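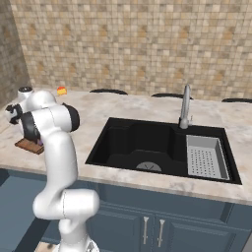 ok the kitchen track. posting as I go bc I have a demo in two hours and no patience for a proper write up

so for anyone new, this is our robotics club's sim project. we each get the same arm, the same kitchen, and one term to teach it to move stuff between the counter and the sink. mine is called Wendix. don't ask, it was the name left on the list

training set right now is 1,152 demos. all driven by hand by club members with a gamepad. my thumbs are done

had way more at first. 2,311 recorded back in October, then Ciarán went through them and threw out every one where the arm sat still for ages while someone worked out which stick was which. painful but fair

the cutting board is at a weird angle on purpose btw. the reset script spins it a bit each run. first version of my policy only ever saw it square to the counter and it was SO confident and so wrong

sink is the mean part. black, matte, deep on the left side. my depth numbers in there were garbage until I stopped clipping them at counter height. two weeks. two weeks on one line in a config file

the colander side is easier? sort of. walls slope in so things slide down where you want them. but if the gripper comes in low it catches the rim and then the whole arm does the shudder

you know the shudder

someone asked why the elbow sticks out like that when it reaches for the back left corner. it has a spare joint, so there's loads of ways to get the hand to the same spot, and mine picks the ugly one. I added a small penalty for it yesterday. elbow still ugly, slightly less so

Visser team fixed theirs by starting every run from a tucked pose. stealing that. with credit. Visser team if you're reading this thank you and also please share your reset script

scoring for anybody else entering: 100 runs, new layout each time, you get a point if the item is in the right place AND the gripper has let go. that second bit has cost me so many points lol. it just. holds on

oh and there's a step cap, 3,000 per run. sounds like plenty. isn't, if your arm likes to think over the faucet

Suvine (second year group) are doing the same task with no human demos at all, only reward. their arm does some truly cursed stuff but it's learning. I watched it push a thing along the counter with its wrist for a whole run. kind of rooting for them

Ciarán Ó Gríofa signs off the final entries so if your checkpoint won't load go find him BEFORE the deadline, which is December 15, 2025. he will not answer messages after that, he told us this very clearly, twice

things I still have to do: slow the approach, retrain with the spun boards, rename the folder thats called final_final_use_this

wait the new checkpoint finished. running it now

ok it grabs. lift is good. drops into the left basin fine. then goes back for the next one and clips the faucet on the way, so I guess I know what tonight is

will post numbers once I have the full set, need food first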